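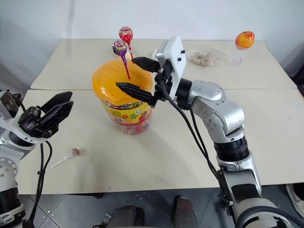
Two-arm station at Plovness, right gripper open over the lid of the candy jar.

GRELLIER CENTER FOR APPLIED HANDLING
Equipment Planning Group
Minutes of the Regular Meeting

Location: Conference room, Plovness building

Present: Chair; Laboratory Manager; Lead Technician; Purchasing Officer; Safety Officer; Data Operations Supervisor; Recording Secretary

Absent with notice: Facilities Representative

1. Call to order and agenda

The Chair called the meeting to order and confirmed that a quorum was present. The agenda was approved with one change. The item on floor cleaning was moved from new business to the Safety Officer's report.

2. Minutes of the previous meeting

The minutes were approved with a correction to item 5, where the word "lease" had been entered in place of "loan" in the paragraph on the spare controller. The Recording Secretary will file the corrected copy.

3. Report of the Laboratory Manager

The two-arm station remained in use for tabletop handling work throughout the period. Current tasks involve small grocery and snack items, including a large candy jar with a perforated lid, single lollipops, a bagged snack and an apple. The Laboratory Manager reported that this mix was chosen at the request of the data operations staff, who had asked for objects that differ in size, stiffness and surface.

The station logged 193 hours of operation in the period. Most of the lost time was attributed to gripper adjustment and to cable checks between sessions. A smaller part was spent waiting for the shared workstation, which is also used by the packaging group.

The Lead Technician added that lollipop sticks and thin wrappers are the hardest items for the present fingers to hold in a repeatable way. Operators have asked whether a narrower fingertip could be obtained without replacing the gripper body. The Purchasing Officer was asked to include this question in the quotation described under item 4.

The Chair asked whether the station could take on the jar and container tasks planned for the next period with its present equipment. The Laboratory Manager replied that it could do so at the current pace, but that a gripper failure on either arm would stop the work entirely, as no spare is held at Plovness.

4. Gripper spares and replacement fingers

The Purchasing Officer presented two quotations from Sayce. The first covers one complete spare gripper with its mounting hardware. The second covers replacement fingers only, at $832 per set, with the narrower tip available at the same price. Delivery on both is quoted at 30 working days from receipt of the order.

The Lead Technician spoke in favor of buying both. The fingers wear at the contact surface and can be changed at the bench, while a fault in the gripper body requires return to the supplier. The Data Operations Supervisor supported the purchase of fingers but questioned the complete spare, noting that the second arm could be kept running alone while the first was under repair. The Laboratory Manager did not agree that one-arm work would be useful for the tasks now scheduled, several of which call for one hand to steady a container.

There was discussion of whether to order the narrow fingers in place of the standard ones or in addition to them. The Data Operations Supervisor asked that any change of fingertip be recorded in the session notes, so that work done before and after the change can be told apart. This was accepted.

The group agreed as follows:

Two sets of replacement fingers will be ordered, one standard and one narrow.

One complete spare gripper will be ordered, subject to written confirmation from Sayce that the mounting pattern matches the existing wrist plates.

The Lead Technician will send the mounting drawing to the Purchasing Officer before the order is placed.

Motion carried. The Data Operations Supervisor abstained on the spare gripper.

5. Cable management

The Lead Technician reported that the cables on both arms are sound but that their present routing needs attention. Cable on the right arm forms a loop below the wrist, and the cable from the left gripper hangs over the edge of the table. Neither has caused a stoppage in the period. The concern is with wear over time and with the chance of a loop catching on an item when the arm reaches across the work surface.

Two approaches were considered. The first is a sleeve and clip kit from Kumura, fitted along the outside of the arm. The second is a set of clips made in the Grellier workshop. The workshop option costs less but would take staff time already assigned to the storage racks. The Purchasing Officer noted that the Kumura kit is listed for several arm types and that its fit on the joint housings should be checked before any order.

The group agreed to request one sample kit from Kumura for trial fitting on the right arm only. The Lead Technician will report at the next meeting. No funds were committed beyond the cost of the sample.

6. Work tables

The Laboratory Manager reviewed the condition of the station table, which is made up of two sections pushed together. The seam between them is faint, and operators have not reported trouble with it during ordinary handling. The Laboratory Manager was more concerned that the sections are not fastened to each other and may shift when the floor is cleaned or when staff lean on the near edge.

The Chair asked for the cost of a single one-piece table of the same area. The Purchasing Officer had obtained one price, which was more than $700 before delivery, and advised that the piece would not pass through the inner door at Plovness without removing the frame. The group did not pursue this further.

It was agreed that joining brackets be fitted underneath and that the positions of the table legs be marked on the floor with tape. The Laboratory Manager will carry this out from the general supplies budget.

7. Consumable items and props

The Data Operations Supervisor requested a standing budget line for food items and other props, which have until now been bought by staff and claimed back individually. The Purchasing Officer supported the request and asked that receipts be turned in together once a month.

The following points were recorded:

Fresh fruit is to be replaced when it softens, and the replacement noted in the session log.

Candy and bagged snacks used at the station are not to be eaten. They will be stored in a marked bin apart from the staff kitchen.

Packages with damaged seals are to be discarded at the end of the session.

The Data Operations Supervisor will prepare a list of items for the next period. The Chair asked that it include more lidded containers and fewer loose items, in keeping with the handling plan. The Data Operations Supervisor asked that at least one kind of wrapped single item be kept, and the Chair agreed.

8. Report of the Safety Officer

The Safety Officer observed a session at the station and made three recommendations. The first is that the floor be swept before each session, as small debris was present on the tile under and near the table. The second is that a standing line be marked for staff behind the station and for anyone near the base of the right arm. The third is that the stop button be tested at the start of each working day and the test initialed on the sheet.

The group accepted all three. On the second, the Laboratory Manager asked that the line allow enough room for an operator to reach the table when resetting objects. The Safety Officer and the Laboratory Manager will set the distance together.

9. Second station

The Chair opened preliminary discussion of a second two-arm station. No proposal was before the group. Members noted that power, network and wall space would have to be confirmed by the Facilities Representative, and that a second station would compete with the packaging group for the shared workstation unless another were bought. The item was carried over.

10. Action items

Lead Technician: send mounting drawing to Purchasing; fit sample cable kit and report.
Purchasing Officer: obtain confirmation from Sayce and place orders; request sample from Kumura; open the props budget line.
Laboratory Manager: fit brackets and mark table leg positions; update the session log form to show fingertip type.
Data Operations Supervisor: item list for the next period.
Safety Officer: standing line and daily stop test sheet.
Recording Secretary: send item 9 to the Facilities Representative for comment.

11. Next meeting and adjournment

The next meeting will be held on a Tuesday, in the same room, after the Kumura sample has been received. There being no further business, the meeting was adjourned.

Respectfully submitted,
Recording Secretary, Equipment Planning Group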